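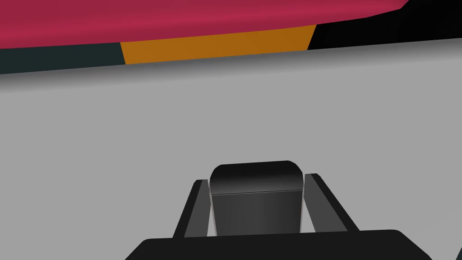
Home Support > Tickets > Heating > My Account > Log Out
Last updated: Tuesday, 4:40 pm

Ticket 444: Sorkby thermostat keeps dropping to 60 overnight

Okay, picking this up again from February. I set the hallway thermostat to 68 before bed, and every morning I wake up to 60 and a very grumpy household. The furnace itself is fine (the Plellham guy checked it and charged me $198 to say so!). Here's everything I've tried so far.

1. Swapped the batteries. Brand-new ones, both seated properly, and the low battery icon went away. Still 60 by breakfast.
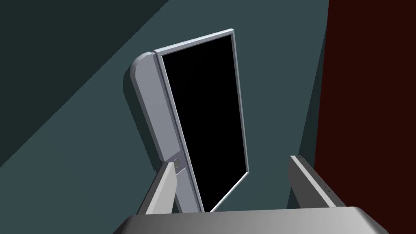
2. Wiped the schedule. I held down Menu for 17 seconds until it beeped, then put it on plain Hold. The screen said Hold when I went to bed and Eco when I got up, so something is kicking it back over.

3. Turned off the app. I logged out on my phone and the tablet, and that night it stayed put! I got all excited, logged back in 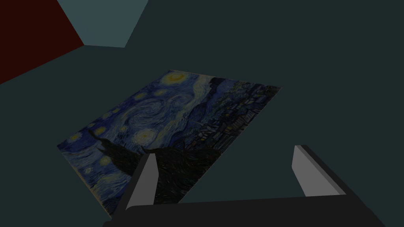
and the very next morning it was in Eco again. So my money's on the app, or on an old schedule still sitting in the account somewhere. The house used to be listed under our Serkenville address, if that helps. 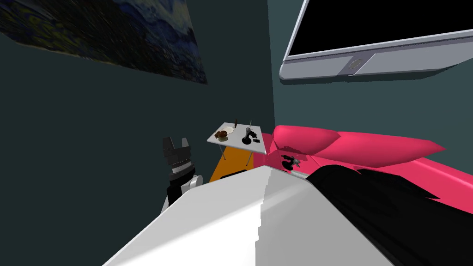 4. Removed the old address. Reda Shehata on the Ashour help line walked me through it, and sure enough there was a "Night Saver" rule still switched on under there. I deleted it and restarted the thermostat. Please leave this open until I've had a few nights with it, and I'll post the morning readings.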